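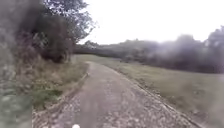

Bautista Pereyra

People wanted to work against a machine, and write down how it went

Every year I get told that robots are about to take over the dull jobs. Dishes, laundry, sweeping up after second shift. I've sat through the videos. The socks get folded, the clip ends, and I would like to see the part where somebody checks the drawer a month later.

So Lurkolano is running its own trial in July, and we need people for it. We picked the plainest chores we could find. Indoors, at the Quiroga workshop, that means clearing a bench, emptying bins and sweeping under things. Outdoors, at Lundgate, it means looking after the paths: walk them, get the loose stones back to the sides where they belong, pick up anything that shouldn't be in the grass, and carry a box from one end to the other without dropping it.

A ten-year-old with a rake could manage most of that for an allowance. I have my doubts about the machines. Gavum, who are bringing theirs, have no doubts at all, and they have agreed that you will be in charge of the score sheet.

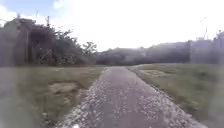 Lundgate: pavement down the middle, gravel along both sides.

What you'd be doing

You do each chore once yourself, at your normal pace. Then you follow the machine while it does the same chore, and you write down what you see. If it stops, note the time. If a Gavum engineer steps in and moves it, that counts as help and goes in the help column, even if they tell you it was only a nudge. Please don't round up. "It got most of them" is no use to me. Which ones did it leave?

The walking route at Lundgate is about 4000 feet, and you may do it more than once in a day. Parts are paved and parts are packed gravel, and the edges are rough. Wear real shoes. You also have to decide what counts as trash. A pale thing in the grass could be a stone or a wrapper, and I want your call in writing before you see what the machine decided.

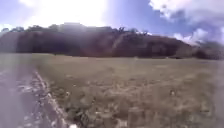 Who should apply

Anyone who has cleaned for a living, stocked shelves, worked a shop floor, looked after grounds, or kept a house with other people in it. You don't need to know anything about computers. If you work for a robot company, or you're married to one, sit this one out.

You should be able to walk on uneven ground and lift a small box. If the outdoor half doesn't suit you, say so and we can put you down for Quiroga only.

Pay

$435 for the full trial, same for everyone, paid on your last day. Lunch is included. Starts are at 7:30 a.m. and I won't wait for stragglers.

What happens to the results

We print all of it, including the runs Gavum would like to forget and the ones that make me look foolish. If the machine beats you at sweeping, that goes in too.

How to apply

Write me a page about a chore you know well and where you think a machine would get stuck on it. Skip the resume. Leave it at the Lurkolano front desk, Room 146, with a phone number we can reach you on in the evening.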